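# Hand-Held Gripper: Setup Tips for Soft Fabrics

Notes for anyone building the two-finger Valtby gripper at home or on a shared bench. Revised October 14, 2021.

**Pads.** Rigid fingertips slide off fleece. Fit a soft pad to each finger and check that the two faces meet flat across their full width. Wipe off lint with a damp cloth before each session. Replace the pads after 3000 closures.

**Grip.** Take hold of a raised fold. Flat cloth gives the pads no edge to close on. Deep pile compresses, so close slightly further than the fold appears to need.
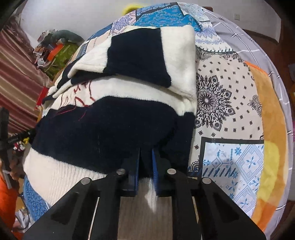

*Fuzzy fabric pinched between the blue pads.*

**Pivots.** Tighten each pivot screw until the arm stops wobbling, then back it off slightly. Both fingers should move freely and reach the center together. Apply thread locker only after a test run. On the Kotness arms, recheck the screws after 24 hours.

**Knits.** Ribbed knit stretches before it lifts. Pinch across the ribs, raise the fold slowly, and pause before moving sideways. Keep the pads clear of buttons and loose yarn. If the knit snags, open the fingers fully before pulling away.
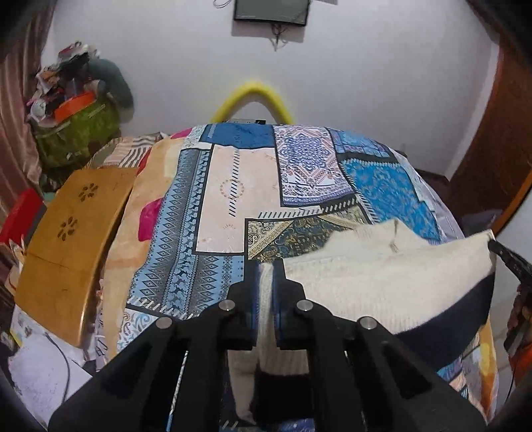

Margaux Rey writes that thread locker made her pivots too stiff to adjust, and that she now uses nylon-insert nuts. She also trims her pads with a fresh blade, as scissors leave a slanted edge.

Nylon-insert nuts fit the same screws. Check that the thread passes completely through the insert, and replace any nut that turns easily by hand.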